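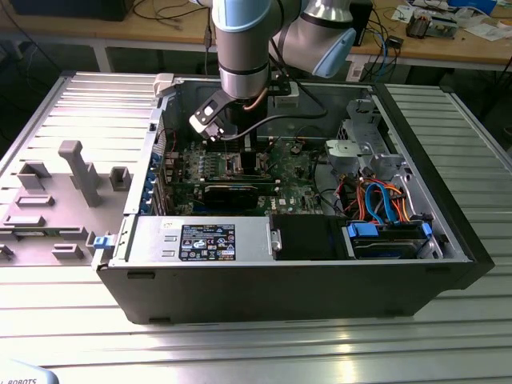

The big Dell on its side, blue clips and all

Dalia Amrani
11/8/18

OK, desktop tower thread! I've been waiting to get into this one for weeks and I have a lot of feelings about old computer cases, so mute me now if you need to.

First thing, look at all the blue. Blue clips down the back where the expansion cards go, blue handle and latch by the hard drive. I love a case that color-codes the bits you're meant to grab. You could hand this to someone who has never opened a computer and they'd have a fair idea where to start.

And it lies so nicely on its side! Everything faces up at you. I did my first teardown with the case standing upright on a carpet, one hand holding a flashlight, and I dropped a screw into the power supply. Never again.

The drive cage is the gray metal part with all the little holes in it. Orange and blue SATA cables running along underneath. I am a huge fan of colored SATA cables. When they're all black I end up putting tape on every one, and then the tape falls off in a drawer and I'm back to guessing.

Graphics card is a plain black one in a dark shroud with a thin silver edge. No lights, no dragon. I'm very fond of cards like this. Kobe Peeters sold me one for 3 dollars once and it ran my second monitor right up until I moved to Vullia.

Someone always asks how to get a card like that out, so: take the power lead off if it has one, open the clip at the back, then feel for the little catch at the far end of the slot. Press the catch and lift straight up. If it won't come, the catch isn't open. Please don't rock it!!

Now the part I really wanted to talk about, the processor. The socket has a metal frame around it and a thin lever down the side. Lever down, frame holds the chip flat. Lever up, it all relaxes. It's such a satisfying little mechanism and I'd happily open and close it all afternoon.

My routine for a chip, every time:
Lever up slowly, it's springy.
Frame open all the way.
Hold the chip by its edges and go straight up.
Gold side never touches anything, including your sleeve.

Old thermal paste comes off with 90 percent rubbing alcohol and a coffee filter. Coffee filters don't shed! I used to use paper towels and spent half my life picking fuzz off. Two or three passes, fresh bit of filter each time, until the metal is plain silver again.

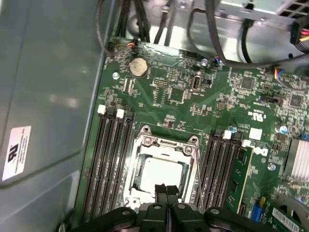
Memory next, and this board has a bank of slots on either side of the processor, so there's loads of room to grow. I get greedy when I see that many slots. The white latches at the ends are what you open first. Push them outward, and the stick pops up on its own a little bit. Going back in, line up the notch, press evenly, wait for the click.

Also please think about the coin battery! It's the round silver one on the motherboard. If an old computer keeps forgetting what year it is, start there. They cost next to nothing and you can swap one in a minute, but take a photo of your BIOS settings before you do. I lost mine once and spent an evening hunting for the boot order.

Fan wires: those tiny plugs pull out by the plug, not by the wire. I say this with love and with a bag of broken fans in my closet.

Someone in my replies wants to know if a tower like this is even worth the time. Yes!! My own shop computer is 13 years old. It lives at Lovness, it plays music all day, it prints labels, and it has a 600 GB drive full of manuals that I keep promising to sort.

If you've got one in the basement, lay it on its side this week and just have a look. Unplug it first, hold the power button for a few seconds, touch bare metal on the case. Then go find your own blue clips and send me photos. I want to see all of them, dust included.

Next thread is power supplies and how I label the cables. February, probably, once I've bought more tape.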